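Carbon Dioxide Levels and Window Use in Shared Rooms at the Skeltanley Building

Project report
Group members: Rokeya Majumder, Csaba Bárány, Yavuz Işık
Supervisor: Emese Vincze

1. Background

People indoors breathe out carbon dioxide, and the level in a room rises until the air supply balances what the occupants add. The gas is not harmful at the levels found in ordinary buildings. It is useful as a marker. When it is high, the room is receiving little outdoor air for the number of people in it, and other things people give off, such as moisture and odor, are building up as well.

The Skeltanley building has no mechanical air supply on the upper floor. Fresh air enters through windows, door gaps and a set of wall vents, several of which were painted over in an earlier renovation. Users of the building had complained of stuffy rooms in the afternoon. The project set out to measure how often the rooms went above a chosen limit and to see whether window opening alone was enough to bring them back down.

A limit of 800 parts per million (ppm) was used. This was picked by the group after discussion with the supervisor and is stricter than the value we first proposed. Results should be read with that in mind.

2. Method

Six rooms were studied. Two Vastach loggers were available, so the rooms were measured in pairs and the loggers were moved at the end of each period. Each logger recorded carbon dioxide, air temperature and relative humidity at a fixed interval and stored the values on a memory card.

Before the first period both loggers were left outdoors on the north side of the building and then run side by side in the corridor. Logger B read slightly higher than logger A throughout. A constant correction was applied to all values from logger B. The check was repeated after the last period and the offset had not changed enough to matter.

Loggers were placed at seated head height, away from windows, radiators and the direct breath of anyone working nearby. In Room 2 this was harder than expected, and the logger went on a shelf bracket on the inside wall. The rooms stayed in normal use during the measurements.
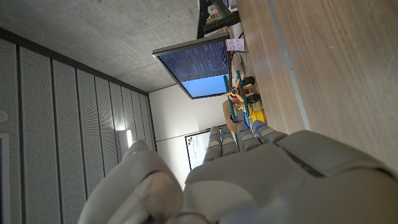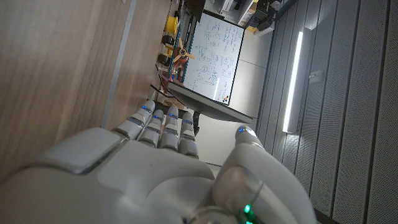
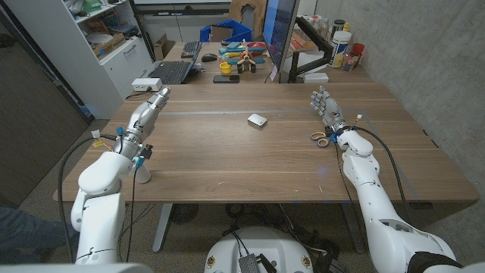
Figure 2. Room 2, Skeltanley building, three views.

Room users were asked to write down when they opened or closed a window. A paper sheet was taped beside each window latch. Margit Bozsik, who manages room bookings, supplied the booking record so that missing entries could be compared with the hours a room was reserved.

3. Results

After removing the readings taken while loggers were being moved, 2855 readings remained. Rooms 1 and 4, which face the courtyard and have working wall vents, stayed below the limit for nearly all booked hours. Rooms 3 and 5 went above it on most afternoons. Room 2 was in between, with a slow rise through the morning and a drop at midday when the door was left open. Room 6 had the highest single reading, but its record is short because the logger lost power overnight and was not restarted until the next morning.

Opening a window lowered the level in every case that could be matched to a sheet entry. The fall was steepest when the corridor door was open at the same time. With the door shut, the level in Room 5 dropped at first and then held steady at a value still above the limit.

Temperature limited how long windows stayed open. In the colder part of the study, sheet entries show windows being closed again soon after they were opened, mainly in Room 3, where the desks stand directly under the window.

4. Sources of error

The window sheets are incomplete. In Room 5 there are sharp drops in the record with no matching entry - these were left out of the window analysis but kept in the overall totals. Booking hours are also a weak measure of occupancy, as a booked room may hold one person or a full group. A door counter would have helped, but the one borrowed from Kombridge did not fit the door frames.

Because rooms were measured in pairs, outdoor conditions differed between periods. Wind was not recorded. A direct ranking of all six rooms is therefore not justified, and comparisons should be limited to rooms in the same pair.

5. Recommendations

The painted vents in Rooms 3 and 5 should be cleared first, and both rooms measured again under similar weather. Until then, users should be advised to open the corridor door together with the window for short periods. Room 6 should be remeasured with a logger on a battery supply. The raw data and the correction sheet have been handed to the supervisor.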